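## Ein Hoch auf die graue Kiste

Wer bei Siv Løken in Nastmont die Werkstatttür aufschiebt, steht sofort vor Kisten. Große, graue, zerkratzte Kisten, und ich gebe zu: Ich war nach fünf Minuten verliebt. Løken sammelt sie seit Jahren, 96 Stück sind es inzwischen, und zu fast jeder kann sie erzählen, aus welchem Betrieb sie stammt und was einmal darin lag.

Das klingt nach einer trockenen Leidenschaft, ist aber das Gegenteil! Eine gute Kiste muss viel aushalten und darf dabei niemandem im Weg stehen. Die Wände sollten sich nach außen neigen, damit die Hand bis auf den Boden kommt. Schräge Flächen helfen den Teilen beim Rutschen. Und dann der Lack — an dem liest Løken wie andere in alten Briefen. Wo er abgeplatzt ist, kam immer wieder Metall auf Metall.
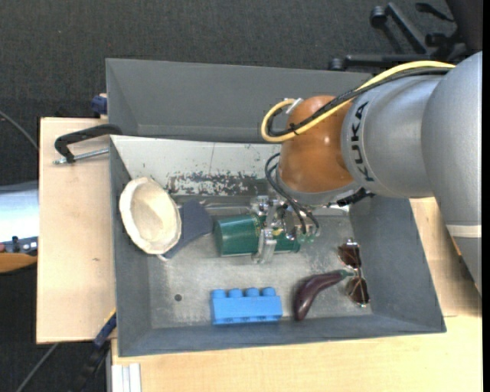 Ihr alter Kollege Birger Ljungberg hat ihr beigebracht, solche Stellen in Ruhe zu lassen. Früher hat sie geschliffen und neu gestrichen, ein ganzes Wochenende pro Kiste, und hinterher sahen alle aus wie aus dem Katalog. »Furchtbar«, sagt sie und lacht. Heute wird ausgefegt und feucht gewischt, mehr nicht.

Auch beim Einräumen hat sie ihre Regeln. Runde Teile legt sie hin, Zylinder stellt sie niemals auf, und in eine Kiste kommt nur, was man von oben noch erkennt. Ich durfte es in der Mittagspause selbst versuchen und habe um die 90 Hülsen einsortiert, mit wachsender Begeisterung und ziemlich schwarzen Fingern.

Im Juni zieht ein Teil der Sammlung nach Flarkolbridge um, in eine Halle mit hellen Holztischen und Licht von oben. Sechs Kisten bleiben in Nastmont. Welche, will Løken noch nicht verraten.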